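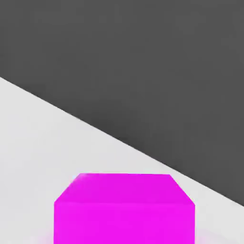

Accent color for a white desk in a dark room, am I nuts?

Home & Decor > Color Talk

timirmont_gal
OK so I have been going back and forth on this for weeks and my sister has stopped answering my texts about it. We moved in August and I finally get my own office (it's the tiny back bedroom but I'll take it!). The walls are going charcoal. That part is decided, paint is bought, please don't try to talk me out of it. The desk is an almost-white thing I already own, very plain. What I want is ONE loud color and I keep landing on magenta. Chair cushion, lamp shade, maybe the inside of the bookcase. My husband says it'll look like a nail salon. Has anyone lived with a really strong pink for more than a month? Do you get sick of it?

deming_z
Lived with it for 5 years in a studio apartment. Never got sick of the color, got very sick of the rug it came on. Charcoal is a great partner for it, much better than black. With black it goes kind of 80s nightclub.

oldpaintcan
I'm going to be the grump. Magenta is a color people love in the store and hate on a Tuesday morning with a headache. You said you work in there? All day? I'd go mustard or rust. Warm, still bold, doesn't shout at you during a phone call.

timirmont_gal
Mustard makes me look like I have the flu, and I'm on video calls from that room half the day lol. But I hear you on the headache thing.

Parveen Ansari
I did upholstery for a long time before my hands gave out, so here's my two cents. Pick the fabric first and the paint second, always. You can get paint mixed to nearly anything but you can't get a velvet mixed. And a true magenta is harder to find than you'd think, most of what's sold under that name is either hot pink or a reddish purple. Order swatches. Put them on the desk, leave them a week, look at them at breakfast and again at night with the lamp on.

What bulbs do you have? If they're the 2000 kind (the very orange ones) your magenta is going to turn into plain red after dark.

oldpaintcan
Seconding swatches, even if I hate the color.

timirmont_gal
Just went and looked, the ceiling one says 3000. The desk lamp doesn't say anything, it was my grandmother's and I think the bulb might have been too.

deming_z
3000 is fine, I have those all over the house. Swap out the grandma bulb.

One thing I'd push back on is doing the cushion AND the shade AND the bookcase. In my studio I had the rug plus pink curtains and it was too much, so the curtains went to my cousin. As soon as it was only the rug, people started saying nice things about it. Same rug!

feng_street_kate
Hard disagree with Deming. One single pink thing in a gray room looks like you forgot to put it away. Color has to show up at least twice or it looks like an accident. I'd do the lamp shade and the back of the bookcase so it's at two different heights, and leave the chair alone.

deming_z
We've had this argument in the sofa thread Kate

feng_street_kate
And I was right in the sofa thread!

halfwayhouseplant
Jumping in with the money angle. I painted the inside of my bookcase with a sample pot, I think the color was called Trenell Berry or something close to that, and it took two coats and was done by lunch. If you hate it, you paint over it. A velvet cushion you're stuck with. So I'd start there and see how you feel by Christmas.

Also please prime first. I skipped it and the old dark varnish came through in blotches. I tell people it's a finish.

timirmont_gal
Ooh, I like that a lot. The bookcase is a thrift store find anyway so I don't care if I wreck it. How did you do the corners? Mine has fixed shelves and I can't picture getting a roller in there.

halfwayhouseplant
Little angled brush for the corners, then one of those tiny foam rollers for the flat part. Do the underside of the shelves too, you'll see it when you're sitting down. I didn't do mine and it bugs me every single day.

oldpaintcan
Tape doesn't stick well to old varnish, by the way. Scuff it with sandpaper first or you'll get bleed all along the front edge. And I still say rust.

Parveen Ansari
Rust is lovely with charcoal too, he's not wrong. But she didn't ask for rust.

mistau_mike
My wife did a whole dining room in magenta, all the walls, spent over $300 on paint because it kept coming out see-through. Strong pinks cover terribly. Ask for a gray tinted primer under it, the guy at the counter will know what you mean. We ate in there for one winter and then it went green. I kind of miss it, she doesn't.

timirmont_gal
A whole dining room!! Your wife is my hero.

OK so the plan is: gray primer, sample pot on the inside of the bookcase, new bulb in the lamp, and swatches ordered before I even think about a cushion. Kate, I'm saving the lamp shade for round two. I read the bit about the nail salon out loud to my husband and he wants it on record that he said "nice nail salon."

feng_street_kate
Round two is going to be the shade, I'm telling you. Post it when the walls are dry.

deming_z
Leave the shade white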